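Metal Bin and Table Check - Packing Room, Trarlow Building
Checked by: Perihan Kahraman
Date: 2020-01-26
Form: Skorstead general storage and benches, rev. 5
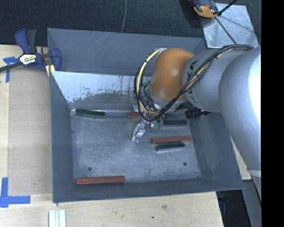
I have used the Skorstead form again. I still think half of it was written for shelving, so where a line makes no sense for an open bin on a table I have put N/A and moved on. Comments are mine. Müzeyyen Türkmen gets a copy and can argue with them.

1. BIN

1.1 Walls free of dents that could catch a hand or sleeve
OK. Ran a gloved hand along all four.

1.2 Top edges smooth, no burrs
OK on three sides. Back edge has a rough spot near the left corner. Last report called it "dressed and closed out." If somebody dressed it, they used a nail file. Reopened.

1.3 Inside surfaces sound
PASS WITH COMMENT. Light diagonal scratches on the back wall and faint streaks on the right wall. Neither worries me. The pale worn area below the back panel I like less. Its lower edge is ragged, with dark flecks where it runs into the gray metal. I was told this is "only cosmetic." It may be, but I would like to know who decided that and what they looked at. Measure it in May and compare.

1.4 Floor of bin
Scuffed all over. Not a defect under this form. I wiped a patch with a white cloth and got gray on the cloth, so the cleaning line on the last sheet (ticked, initialed, no comment) does not impress me.

1.5 Load label present and readable
FAIL. Nothing on the outside wall where the form says to look. The Yüksel paperwork gives 300 lb. The old wall chart says 1000. They can't both be right, and until I see a label I am going with the lower one.

2. CONTENTS

2.1 Only listed items in bin
OK. Green blocks and reddish-brown blocks, same as the list.

2.2 Blocks free of splits and sharp corners
OK for the ones I handled. The form wants each block "certified." By whom? Left blank.

2.3 Nothing stacked above the rim
OK.

3. TABLE

3.1 Top flat and stable
PASS WITH COMMENT. The light wood top is fine. There is a slight rock if you lean on the front left corner. Grulari sent us leveling feet and the invoice says fitted. I got down on the floor and found three fitted.

3.2 Bin sits fully on the table
OK.

3.3 Bin secured against sliding
NOT SHOWN TO ME. The answer was that it is heavy and doesn't move. I have heard that about a lot of things that moved. Fit stops or a mat.

4. AREA

4.1 Light level at table, minimum 1000 lux
Meter battery died. The previous sheet has exactly 1000 written in, which is a very convenient number. Recheck with a working meter.

4.2 Walkway clear
OK while I was there.

4.3 Gloves available at table
Box present, small size only.

RESULT: Conditional pass.

OPEN ITEMS
Back edge, rough spot - file properly and show me
Load label - find it or order one
Fourth leveling foot - Grulari to supply or credit
Stops or mat under bin
Light reading
Gloves in large

Please don't close any of these by email. I will come and look.

P. Kahraman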